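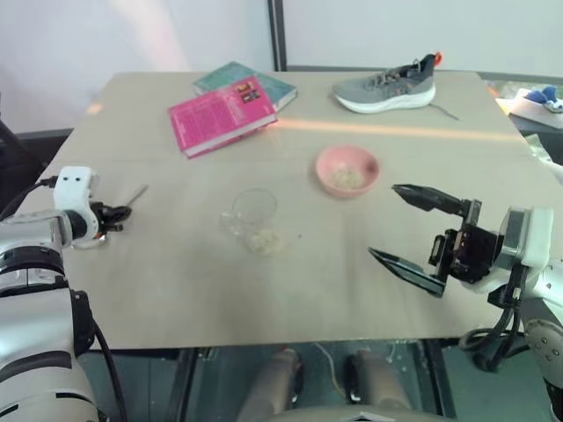 The table, late afternoon, with the grain in the bowl and in the glass.

I wanted to write about my table again. Since September I eat there, work there and put there everything that has no other place, and in the evening I must decide what goes where. My neighbor Algirdas Ozoliņš has a rule that a table should be clear before you sleep. I try to follow it. Some days I come to two things left, and some days I give up.

The books are the easy part. The pink one lies on top of the green one, never straight, because I read the pink one at breakfast and put it down with one hand. I bought it in Nollilholm, in a small shop near the station, and I am on page 69. The green one I finished already, so it should go back to the shelf, but I like to have it near for one chapter which I did not understand well.

The sneaker is more difficult to defend. My mother would not allow a shoe on a table even if it was new. I put it there when I want to look at the laces or the sole in good light, and then the phone rings. The little orange tab at the heel is very practical, I must say. My old pair did not have one and I spoiled the back of both shoes in one winter.

Then the grain. I used to pour it from the bag and it went everywhere. Now I measure with the glass and keep the rest in the small pink bowl. The bowl was 49 cents at the market in Griltasar and it is the best thing I bought this year. It is a little too shallow, but it is easy to wash. Crumbs I still get, always next to the glass. I collect them with a damp cloth, from the far side toward me, and I do not forget the seam in the tabletop, where small pieces like to stay.

After this I put the shoe by the door and the books on the shelf, and the bowl goes last. It takes me seven minutes if I do not start to read.

Next time I will write about the drawer under the sink, which is much worse.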